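Open Day at the Stuvodik Automation Hall: Gallery

Published 2018-04-18

The Stuvodik Automation Hall opened its doors to visitors for its spring open day. Guests were invited to see the handling cells at work, to speak with the staff who run them, and to follow a complete demonstration from the first briefing to the closing discussion. Attendance was by registration, and 41 guests took part, among them teachers from the Mosquera district, trainees from Zistley, and members of the public.

The program was led by Percy Carhuamaca, head of demonstrations. Technical questions were answered by Jhair Usuga, who is responsible for the arm-mounted cameras used in the hall. Guests were divided into 4 groups, each with its own guide, and every group visited each station on the route.

The morning began with a short talk in the lecture room on the history of the hall and its present work. Safety rules were explained before the groups moved to the floor. Visitors remained behind the yellow line while the arms were in motion and were asked to leave bags and coats in the entrance area.

At Station 2, guests were shown how an arm can be guided at close range with the help of a small camera mounted near the gripper. The view from the arm was shown on a monitor beside the cell, so that visitors could compare it with what they saw from the floor. Mr. Usuga explained that such a camera works very near to the objects in front of it, and that shapes close to the lens may appear large and soft. Several trainees asked how the staff learn to read these views, and he advised them to look first for strong outlines and changes in light. 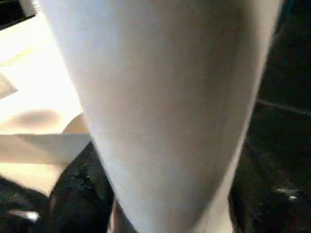

Camera view from the arm: a pale grey tapering form at very close range, with a bright white surface to the left and a dark background to the right.

After the station visits, the groups met again for a discussion chaired by Mr. Carhuamaca. Questions covered training routes, the cost of upkeep, and the time needed to prepare a cell for a new task. The teachers from Mosquera asked for written material suitable for classroom use, and a printed guide of 18 pages was made available at the front desk. Further copies may be requested from the visitor office.

Representatives of Drindden, the hall's partner in apprentice training, were present through the afternoon. They received applications for the fall course and described the entry requirements. Applicants who were unable to attend may obtain the forms by mail.

The Stuvodik Automation Hall thanks all guests for their interest and their careful attention to the rules of the floor. Thanks are also due to the guides and to the reception staff, who remained on duty well past the planned closing time.

The next open day will be held in September. Schools and training centers that wish to bring a group are asked to write to the visitor office in advance, stating the number of guests and any access needs. Places on the floor tour are limited, and requests are handled in the order in which they arrive.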